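Pritell recalls children's kitchen sets

29/05/2025

Toy maker Pritell is recalling 913 play kitchen sets sold under the Todia name after two reports of small screws working free from a cabinet hinge. No injuries have been reported.

The sets were sold online and in 16 stores between August and the end of the year. The model name is printed on a label inside the left door. Sets with a plastic hinge are not affected.

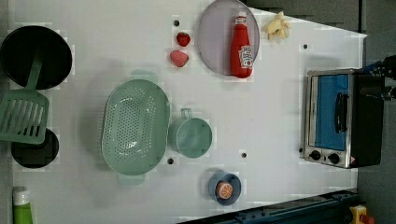

Owners should take the doors off and keep them away from children under six. Pritell will mail a replacement hinge kit free of charge, or refund the full price — no receipt is needed. Requests can be made through the company's website or at any store that carried the set.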